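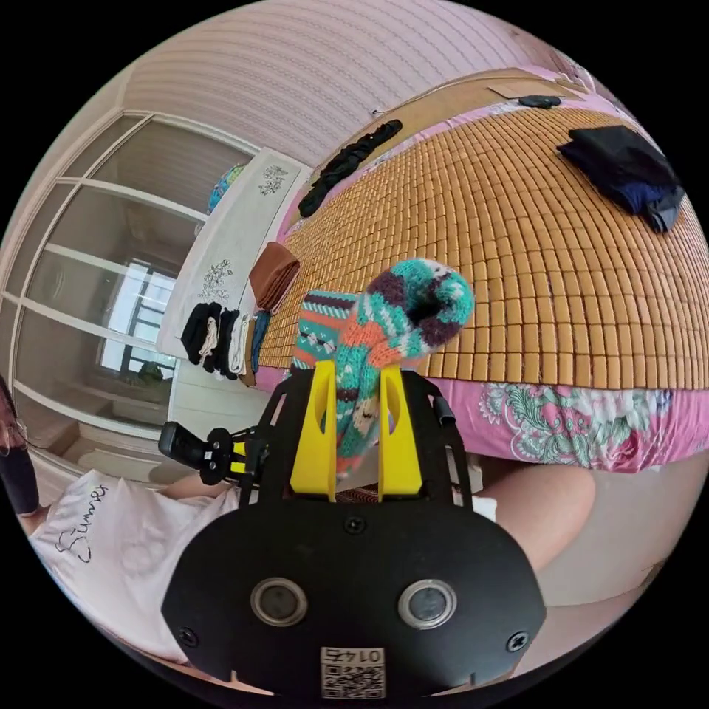 Textiles 2, handout 5: Wool and knits, care and storage

Read before lab. Bring a pencil and your swatch card, the Pevwood yarn samples will be at the front table.

Recap from last time
Wool = protein fiber. Cotton, linen = cellulose. Different chemistry, so different care. Bleach that is fine on a cotton towel will eat wool. Chlorine especially. Don't.

Why wool felts
Each fiber has overlapping scales on the outside, all pointing toward the tip. Water + heat + rubbing – scales lift, fibers creep past each other and lock. Can't be undone. You can sometimes stretch a felted piece a little while it's damp but the stitches are gone for good.
Superwash yarn: scales smoothed by a chlorine treatment or coated with a thin resin, or both. Machine safe, mostly. Tends to grow when wet, so watch the length on sweaters.

Stitch structure
Stockinette – knit on the front, purl on the back, curls at the edges. Rib – knit and purl columns side by side, pulls in, springs back. That's why you find it at cuffs, necks, hems. Garter – flat, thick, stretchy lengthwise.
Stranded colorwork: two or more yarns carried across the row, the spare one floats on the back. Warm becuase it's double. Less stretch than plain knit. Long floats snag on fingers and buttons, so short repeats work better on socks and mittens.
Stripes don't have floats across the row. Only ends to weave in at the side, or a small step in the pattern if it's knit in the round.

Washing by hand
Cool water, wool soap, no rubbing. Soak, drain, rinse at the same temperature. Lift with both hands under the piece – wet wool is heavy and weak and will stretch under its own weight. Roll in a towel, press. No wringing.
New dark colors next to cream: test first. Damp white cloth, press on the dark part, look for dye.

Drying
Flat, on a towel or mesh rack, away from heaters. Pat to the measurements you took BEFORE washing (you took them, right?). Socks can go on blockers or just flat. 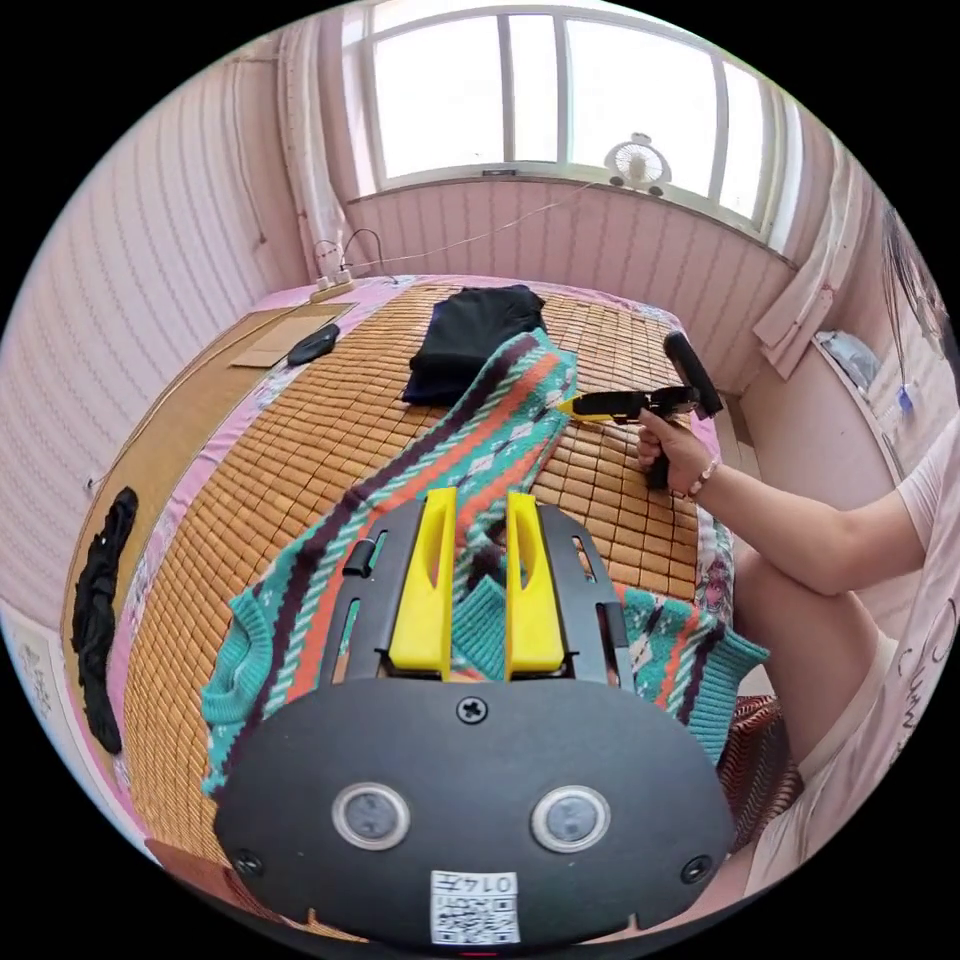 Storage
Clean before storing. Moths lay on anything wool but the larvae do best on skin oils and food stains. Fold, never hang – shoulders go first. Cedar smells nice, weak evidence as a moth killer. Freezing works if it's cold enough and long enough; bag it, press the air out, let it come back to room temp before you open the bag.
Lidded bins or zip bags. Check in April, check again in the fall.

Pilling
Short fibers work loose and ball up where there's rubbing: underarms, sides, heels. Softer yarn usually pills more. Use a comb or a shaver, light pressure, garment flat on the table. Dhillon chart on p. 27 of the course pack has the pilling grades, learn the scale.

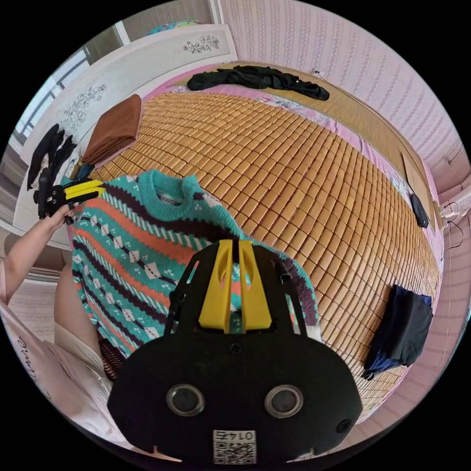
Can I put a wool sweater in the dryer if the label says superwash?
Check the rest of the label first. Many superwash yarns take a short low tumble, but some say flat dry only, and the label wins. If there's no dryer symbol you can read, dry it flat.

For lab
Felt one half of your swatch, keep the other half as is. Measure both, write down stitch guage before and after. Kivov scale is in the back cabinet, zero it first. Write-ups go in the tray by the door, stapled please.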